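Kitchen utensils: sort by type, by length, or give up and use bins?
Board: Home & Household > Kitchens > Storage and sorting
19 replies, page 1 of 1

marrowbone_jo
Posted Tuesday, 7:42 pm

OK I need opinions, because my brother-in-law and I have been going back and forth on this since dinner. We moved into the new place in June and the kitchen has exactly one decent drawer. One! It's 5 inches deep and it jams every single time because the ladle rolls over and wedges itself against the front. I've pulled it out so many times that the runner is starting to complain.

So I'm done with the drawer. I want to go to open plastic bins on the shelf next to the stove, the kind with the little handle slot up at the rim so you can hook a finger in and pull the whole thing toward you. I want everything out on a big table first, then sorted in one go. Spatulas and turners in one bin, spoons and the ladle in another, knives somewhere else (this is the part we're fighting about, see below).

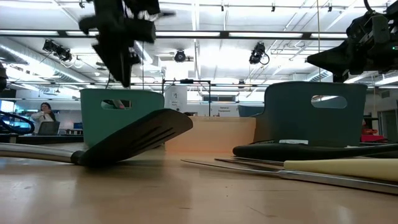 My brother-in-law says knives can share with everything else as long as the blades all point down. I say absolutely not, I reach into these things while I'm looking at a pan. He says I'm being dramatic. I have the scar on my thumb to prove I'm not!

Other question, does anybody sort by length instead of type? I saw someone on the old Wistlow board swear by it and I can't decide if it's genius or nuts.

----

tidewrack
Posted Tuesday, 7:58 pm

No loose knives in a bin. Not blade down, not blade up. Get a strip for the wall or a block for the counter and be done with it.

----

Damian Leitner
Posted Tuesday, 8:10 pm

I'll take the other side a little. Table knives, the ones you butter toast with, are fine in a bin. I've had mine in a shallow one for years. Anything that will cut a tomato lives somewhere else. I think you two may be arguing about two different kinds of knife.

----

marrowbone_jo
Posted Tuesday, 8:15 pm

Damian, hmm. That might be right. He was holding a butter knife the whole time he was making his point, now that I think of it.

----

pepperjack419
Posted Tuesday, 8:31 pm

Length sorter checking in! It works if you cook with a lot of long stuff. Long handles in the tall bin at the back, short ones up front, and you never have a whisk buried behind a turner. My wife hates it though. She says she thinks "spatula," she doesn't think "thing that is 13 inches long," so she ends up digging through both.

----

tidewrack
Posted Tuesday, 8:36 pm

Your wife is correct.

----

oldgrollach
Posted Tuesday, 8:52 pm

What bins are you looking at? I bought a Grollach set for our rental and the rims cracked right at the handle slot within a year. The Skolwood ones are heavier and cost more but mine are still going. Think I paid some 200 for the full shelf, which made me wince, but that included the rack.

Also, colors. Get different colors. I got all gray because it looked nice in the store and now I pull out the wrong one every time.

----

marrowbone_jo
Posted Tuesday, 9:04 pm

Colors, yes!! I was already leaning that way. Green for flipping and scraping, orange for table knives and odds and ends, blue for scooping and serving. That's three and I think three is all the shelf will take before it's in the way of the kettle.

The thing I keep getting stuck on is the long pieces. A spatula laid corner to corner still sticks out over the rim, handle in the air. I don't mind how it looks but I can just see myself catching a sleeve on it.
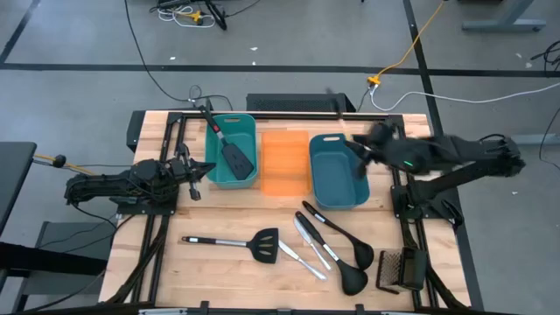

Pepperjack419 jumping back in, stand the bins with the short side facing out and lay every handle toward the wall. Then whatever pokes over the rim is pointing away from you and your sleeves are safe. You do lose a bit of shelf depth.

----

Damian Leitner
Posted Tuesday, 9:20 pm

Disagree with handles to the wall. You want the handle to be the first thing your hand meets, especially with the heavier serving spoons. Otherwise you're grabbing the end that goes in the food. I'd go with handles out and move the bins a little farther from where you stand.

----

pepperjack419
Posted Tuesday, 9:27 pm

Not everybody has a kitchen where you can "move a little farther," Damian. Mine is 172 square feet with the dining table in it.

----

oldgrollach
Posted Tuesday, 9:33 pm

Or hang the ladle. Ladles don't belong in anything. The bowl end takes up as much room as three spoons and it always ends up on top. One hook, problem gone. I have a Popescu rail over the stove and it holds the ladle and the big slotted turner, and the bin underneath suddenly had room in it.

----

marrowbone_jo
Posted Tuesday, 9:41 pm

OK the hook for the ladle is happening. I'm sold. Sharp knives on a wall strip, butter knives in the orange bin, and I'm going to try handles out first and see how many sleeves I lose. Brother-in-law has gone quiet and is eating the last of the pie.

Does the rail need to go into studs or will anchors hold it?

----

oldgrollach
Posted Tuesday, 9:46 pm

Studs if you can find them. Mine has one end in a stud and the other on an anchor and it's been fine, but I only hang the two things on it.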